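Type that won't sit still: notes from the title sequence night

Print this item
E-mail this item to a friend

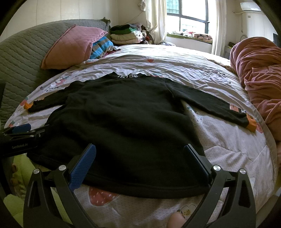

Lettering on a collar, black sweatshirt, strawberry duvet.

15 September 1999

The Rillummont Animation Circle met upstairs at the library again, the downstairs room having gone to the bridge club until April. The topic was opening titles, and the turnout was better than it was for puppet armatures, which tells you something about puppet armatures.

We watched 20 title sequences back to back. This was too many. By the twelfth, every name that slid in from the left looked like the one before it, and a member in the second row was keeping score of drop shadows on the back of her parking stub. Still, a few things came out of it that are worth passing along to those who stayed home.

First, hold your words longer than you think you should. The person who made the title has read it several hundred times and believes it takes no time at all to read. The audience has never seen it and is still finding somewhere to put its coat. The old rule in our group is to read the card aloud twice, slowly, before it is allowed to leave. One of our members timed his own film against this and found that his dedication to his parents was up for less than a second. His parents had noticed.

Second, decide what the letters weigh. The best sequence of the night was a short from the Wenitz workshop in which the title falls in from the top, one letter at a time, and each one lands a bit differently. The wide ones thud. The lower case i bounces, and its dot arrives later and in no hurry. It was all done on paper, 126 drawings for the whole thing, with the colour put in by pencil crayon, and it got more applause than anything that had been near a computer.

Third, go easy on the spinning. Our copy of Truvari came with 40 ready-made text moves, and it seems every new owner feels a duty to use them all in the first week. We saw one credit roll in which the sound recordist's name tumbled, stretched, caught fire and then left through the middle of the screen. The sound, when we got to it, was quite good. You would not have guessed it from the way he was introduced.

There was the usual argument about whether moving type counts as animation at all. The cel painters say it is typesetting with the brakes off. The type people say a letter has a spine, a foot and a shoulder, and is better built than half the characters the cel painters bring in. It went on past the coffee and was moved, still going, to the parking lot.

Some housekeeping. The Viklund light table is back from repair and works, except for the left-hand tube, which hums. Please stop hitting it. The sign-out sheet is taped to the cupboard door, and whoever has had the peg bars over the summer can return them without having to explain.

The members' reel now stands at 1115 feet, almost 20 of which are leader that somebody spliced in upside down. It will be shown at the next meeting, where we are also to try scratching titles straight onto black film. Bring a needle, a sewing one will do, and a rag for your sleeve. Practise your alphabet backwards beforehand if you can. Last year's attempt gave us a very handsome end card reading DNE EHT, and we would like to get it the right way round this time — or at least be consistent.

Members with short titles get first turn at the projector. Members with long ones may wish to think again.

Print this item
E-mail this item to a friend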